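How to Gild a Small Picture Frame

November 14, 2018
By Ourania Sarantis

I put off gilding for years, thinking it belonged to people with long apprenticeships and very steady hands, and then one rainy May I tried it on an old frame and loved every minute (well, most of them!). Start with a plain frame, sand it with 800 grit paper and wipe off the dust.

Brush on a thin, even coat of size, which is the glue that holds the leaf. Leave it until it feels tacky, like the back of a sticky note. 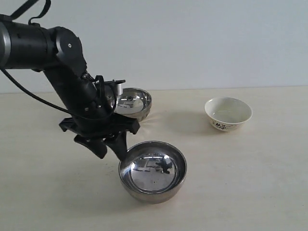

Now lay the leaf. Close the window first, please, as even a small draft will carry it off! Let each sheet overlap the last one a little and press it down with a soft, dry brush. Cracks are fine, just patch them with scraps.
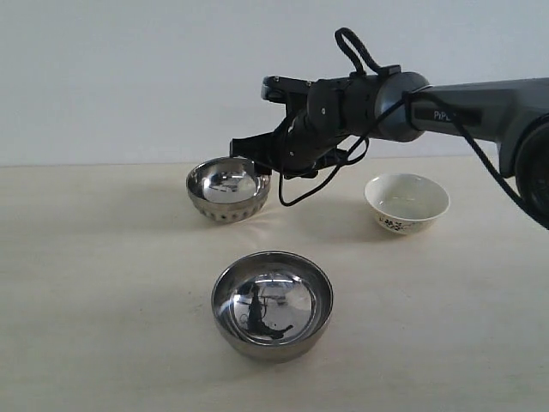
Three bowls on the tabletop.

Leave it overnight, then brush away the loose bits and seal with clear shellac. If the gold looks too bright for your painting, rub a little brown wax into the corners and buff it gently.

Comments

Hinata Kinoshita: Can I use imitation leaf for this?

Ourania Sarantis: Yes, and do seal it, or it will tarnish.

Santino Pereyra: Mine wrinkled at the corners, but I rather like it.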